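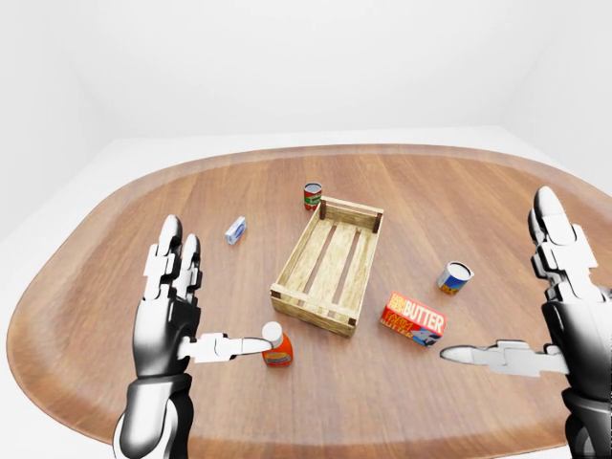

Open crate on the oval table.

2021-08-08

Wood finish tests, week six. Mostly complaints.

The Zoneo hardwax oil is sold as one coat, food safe in a day, good for 4,000 wipe cycles. I would like to know who did the wiping. My pine offcuts got 200 passes with a damp cotton rag and a drop of dish soap, and by the end water had stopped beading on two of the three. The third still beads at one end. That piece came from a different board, tighter grain, so I'm not ready to give the oil credit for it.

Bemia water-based varnish, same rag, same soap, same number of passes: no change I can see or feel. It also looks like plastic wrap and raised the grain so badly I had to sand after the first coat. The can says no sanding between coats. The can is wrong, or my shop was too humid (51 percent on the wall gauge, which I don't trust either).

Open items:

1. Repeat the oil test on offcuts from a single board. Should have done this the first time. 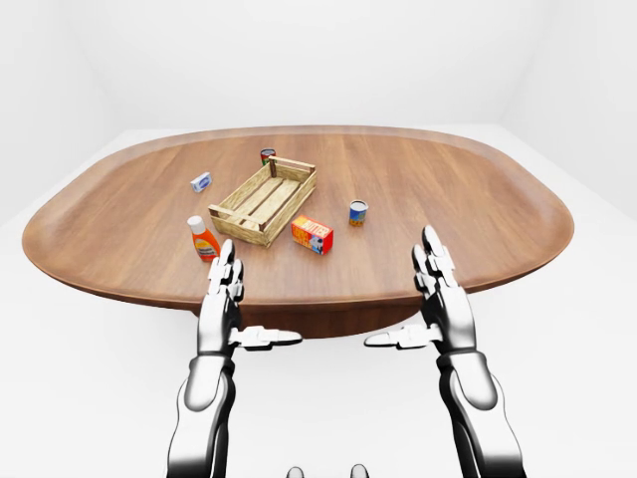
2. Sort out the heat ring test. A mug of boiled water left a white ring on the Bemia piece and a fainter one on the oil. The ring on the oil was gone by morning. Everyone online says to rub mayonnaise into a ring. I tried it on half of the Bemia ring and now have a white ring that smells like lunch.

3. Read the Kanaan data sheet properly. They claim 2,000 hours of sun with no yellowing, but the small print says the samples sat behind glass - window glass stops a good part of the UV, so what was tested?

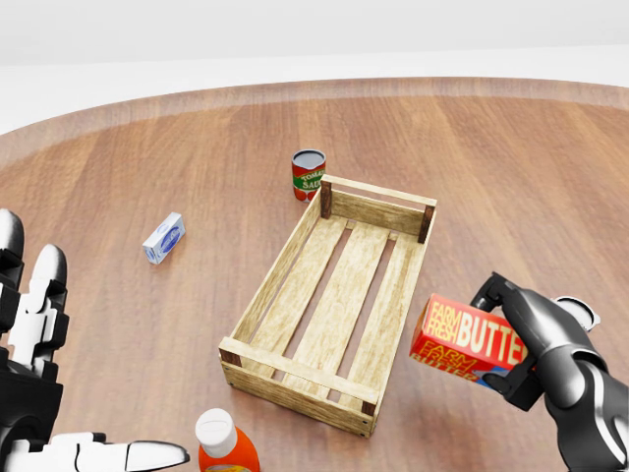 I would put a strip outside on the fence, half covered with foil, and leave it until September. It won't be 2,000 hours of anything but it will be real weather.

Emenitz paste wax: skipping it for now. The tin lists "natural waxes" and nothing else, and their reply to my email listed natural waxes again. If somebody wants to test it, the tin is on the shelf over the sink. Don't use my good rags.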